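Small Nature Magazine Sang Finds a New Owner, and Its Readers Have Questions

July 24, 2020

Sang, the nature and science magazine that has been arriving in mailboxes with its green spine and its slightly old-fashioned maps for longer than many of its readers have been alive, has been sold. The buyer is Foltov, a publishing company best known for its travel guides and its puzzle books, and the news came out in a short letter to subscribers that a good many people, judging by our inbox, read twice before putting it down.

It is not a huge magazine, and it never tried to be one. Sang has 2,614 paying subscribers at last count, most of them readers who have stayed on year after year and who will happily tell you which issue they started with. There is no swimsuit calendar, no app, and very little advertising beyond a page or two for binoculars and walking boots. What there is, and what people are now worried about, is a long habit of sending writers out to wet and windy places and letting them stay there until they have something worth saying.

The sale covers the magazine itself, the website, and the whole archive of back issues, all 567 of them, along with the photographs and hand-drawn maps that were made for them over the years. Neither side has said what was paid. The letter says only that the two companies reached an agreement "after long and friendly talks" and that the next issue will come out on time, with the same cover price and the same people listed inside.

Dennis Rweyemamu, who has edited Sang through good years and some very thin ones, was in a generous mood when we reached him by phone, although he admitted he had not slept much. "I have had more letters this week than I had in the whole of last year," he said. "Some are kind and some are very cross, and I am answering all of them, so please ask people to be patient with me. My handwriting is bad enough when I go slowly."

He said the decision to sell had been coming for a while. Paper costs more than it used to, postage costs a great deal more, and the spring was hard on everyone. Two field trips had to be called off, the summer photo show was moved to the website, and the newsstand copies, which used to bring in a nice little bit of extra money at stations and museum shops, mostly sat in their boxes. The magazine had savings, but it did not have the kind of savings that let an editor sleep well.

"We could have gone on for another year by ourselves, maybe a bit more," Rweyemamu said. "Then I would have been writing a very different letter to our readers, and I did not want to write that one."

The worry among readers is easy enough to understand. Foltov has not published a science title before, and its owners have never said much in public about the things Sang cares for most — warming seas, shrinking wetlands, the slow business of counting birds and beetles in the same spot every year to see what has changed. Will a company that sells puzzle books to people on their way to the beach want to pay for a writer to spend three weeks in a marsh? Will the long reports on climate be trimmed into short ones, or softened, or quietly pushed toward the back behind the travel pages?

Rweyemamu said he asked those questions himself, and asked them early. The agreement, as he describes it, leaves the choice of stories with the editor and keeps a separate fund for field reporting. It also says that outside scientists will go on reading the longer articles before they are printed, a custom that started with a mistake about eels many years ago and that he would not give up for anything. Those promises run for two years. After that the two sides will sit down again.

Two years is a short time in the life of a magazine, and several readers have pointed this out to him. He does not disagree with them. "I would have liked ten," he said, and laughed. "But you know, when we started the wetlands series we had money for one trip and a borrowed tent, and it is still running. I have learned to work with the time I am given."

For its part, Foltov says it bought the magazine for what it already is. In a note on its website, the company says it has no plans to merge Sang with any of its travel titles and that it sees the archive as "a treasure that far more people should be able to enjoy." The first job it has set itself is to put the old issues online, beginning with the earliest ones, which have become hard to find and which smell, as anyone who owns a few will know, wonderfully of old cupboards. Subscribers will be able to read them at no extra charge. What other people will pay has not been settled.

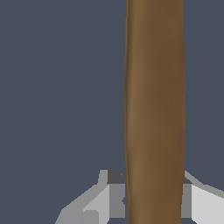

A smooth brown rod. Computer rendering.

The coming issue was nearly finished before the sale went through, and so it is entirely the work of the old Sang. It runs to 104 pages, a little thicker than usual, and the main story follows the river Kolby from the hills down to its mouth, where the salt marsh has been giving way to open water. The writer walked most of it. There is a long middle section about the people who cut reeds there, and a fold-out map, and Rweyemamu says with some pride that the map alone took the whole of the winter.

There is also a piece on Plaswood, the village recycling project whose benches and walkways, made from old farm plastic, now stand in several nature reserves. The article asks what happens to those boards after many seasons of frost and sun, and whether small pieces find their way into the soil. It does not come down firmly on either side, and the people at the project, to their credit, opened their doors and let the writer poke around for as long as she liked. It is just the sort of story readers say they are afraid of losing, a patient look at something most of us would walk straight across on our way to the bird hide.

The staff, who are few, will all keep their jobs. They will also keep their office over the bicycle shop, at least until the lease is up, and the reading room downstairs will open again to visitors when it is safe to do so. The letters page stays too. Rweyemamu has set aside extra room in the autumn issue for readers who want to say what they think of the sale, and he has promised to print the cross ones next to the kind ones, at full length wherever he can manage it.

As for what subscribers need to do now, the answer is very little. Current subscriptions carry on to their end date, renewals will be handled at the same address as before, and gift subscriptions already paid for will be sent out as planned. Anyone who would prefer to stop can write to the office for the rest of their money back, and there is no form to fill in. A small number of people have done so already. A somewhat larger number, Rweyemamu said, have written to ask if they might pay for an extra year while the old price still holds, and the answer to that is yes.

He is planning a meeting for readers, held online, where he and someone from Foltov will take questions for as long as people care to ask them. The date will be printed in the coming issue and posted on the magazine's website, and questions may be sent ahead of time by mail or e-mail to the Sang office.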